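About Jarnura

Jarnura teaches industrial robots by demonstration. A trained operator carries out a task through the robot's own arms, by remote control or by guiding them directly, and the recorded movements are used to prepare the machine to carry out the same task alone. The company serves manufacturers and training colleges whose work changes too often, or comes in batches too small, to justify a conventional programming contract.

The company was founded by Leonilde Barreto and Zhenhua Tian, who had worked together on packaging lines and had spent many evenings rewriting positions by hand each time a part was moved. Ms Barreto remains managing director. Mr Tian is responsible for the workshop and for the design of the operator stations. Jarnura now employs 35 people, of whom 20 are trained operators.

Our work

Most of our present work concerns the sorting of small electrical parts: push buttons, circuit breakers and similar items which reach the belt in no fixed order and lie at whatever angle they happened to land. An experienced person sorts them with little thought. A robot must be shown how to approach a button lying on its side, how to grip it and where to release it, and it must be shown this many times, with the parts differently placed each time.

Each demonstration is made at the pace the operator would choose for good work. We do not ask for speed. Hesitations and corrections are kept in the record where they are useful, and an operator may set aside any attempt he or she is not content with. A batch for one task normally contains 200 accepted demonstrations, made by several operators so that the robot does not learn the habits of one pair of hands.

Sorting of push buttons and related parts, belt to trays:
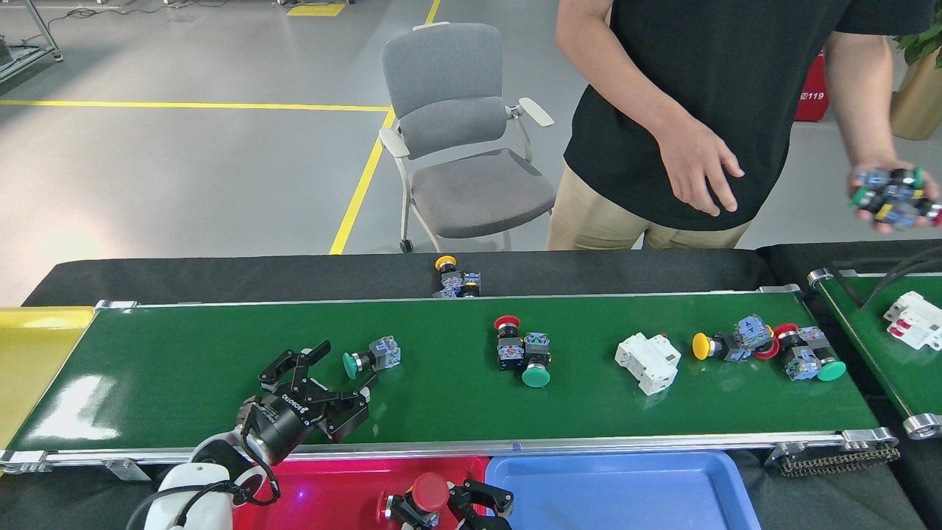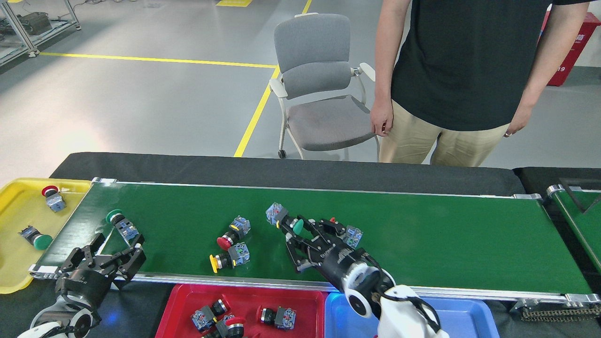
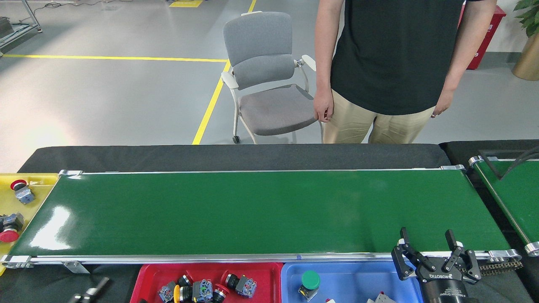

Must an operator know how to program in order to teach the robot?

Programming knowledge is not required. The operator needs steady hands, patience and a good understanding of the task itself, and learns the controls during the first days of training. Preparing the recordings for the robot is the work of a separate team.

Our people

Operators are recruited chiefly from assembly and inspection work. Cuiping Tang leads their training and spent many years at an inspection bench before joining the company. New operators begin on a single arm, move to two arms when their trainer is satisfied, and work under supervision until they have completed 50 accepted demonstrations.

The recordings are reviewed by a team under Domnica Hodoroagă. Reviewers note late releases, poor grips and parts put in the wrong tray, and they meet the operators every Wednesday to go through the doubtful cases. Ruoxi Lu manages our relations with colleges and arranges the visits described below.

Our methods

Two methods are in regular use. In hand guiding, the operator takes hold of the arm and leads it through the movement. In remote control, the operator works from the Kavusex station, developed in our own workshop, and the arms follow. Hand guiding is well suited to a single careful path. Remote control is preferred when two arms must work over the same belt, or when the operator should remain clear of the parts — it also causes less strain over a full shift.

Finished work is tested on parts and positions that did not appear in the demonstrations. Should the robot fail a test, the task goes back to the operators and further demonstrations are made. Customers receive the test results in full, including the failures.

Visits and training places

Parties from colleges and customer firms are received at our Gatchalian workshop by arrangement. Visitors may try the remote controls on a practice arm. Applications for training places open in March and should be addressed to Ms Lu.

Comments

Trandetti
We sent two of our inspectors on the course last spring. Both found two arms much harder than one, and both would go again.

M. from the evening class
Could the page say how long a visit lasts? We have to book the minibus.

Jarnura Office
A visit normally takes a morning. Please write to Ms Lu, who will confirm the times.

Oldbench
Good to see inspection people valued for what they know. I would have liked more on how the doubtful cases are settled.

Contact | Visits | Privacy | © Jarnura. All rights reserved. | Back to top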